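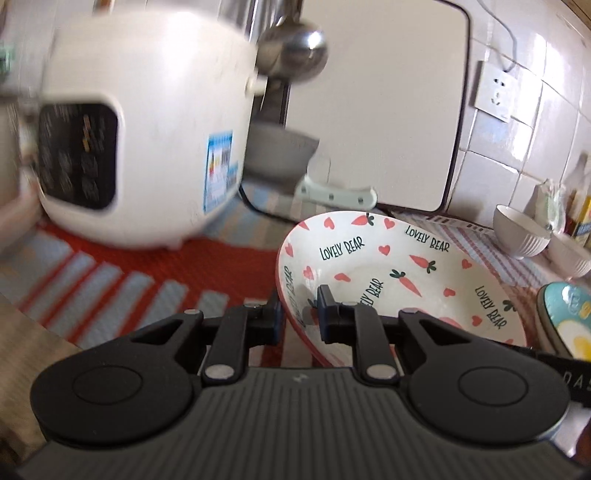 Seat count and admissions data for single-screen houses

sduggan
I am compiling admissions for small-town cinemas for a chapter on exhibition after the multiplex. The Flondar in Mulligan lists 800 seats on its opening-night program, but the fire inspection card gives 30 fewer. Which figure do people use when calculating occupancy?

hetulier_fan
Use the inspection card. Programs counted the balcony whether or not it was open. My copy of the Droria ledger has the balcony closed from May onward and the program never changed.

reel14
Disagree. The card records legal capacity on the day of the visit. If you want occupancy across a full year, you need seats on sale per show, and only the box office reports give you that. Dividing by the card figure will overstate empty seats in any month the balcony was roped off.

sduggan
The box office reports survive for 14 weeks only. Total admissions for that run are 2518, matinees included. I can't extend that to a year.

hetulier_fan
Then don't. Publish the weeks you have and state the denominator in a footnote. Saoirse Fitzgerald did it that way in her paper on the Hetulier and the tables are still usable.

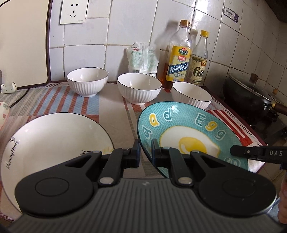 Saoirse Fitzgerald replied that her tables used seats on sale, taken from the ticket roll numbers, and that the inspection card appeared only in an appendix.

hetulier_fan
I stand corrected on the source. I still think the card is the better choice where the rolls are missing.

reel14
Are the matinees double features? If one ticket covered both films, per-title figures from that total won't work.

sduggan
Some were. I'll split them out and post the sheet.

— Sorcha Duggan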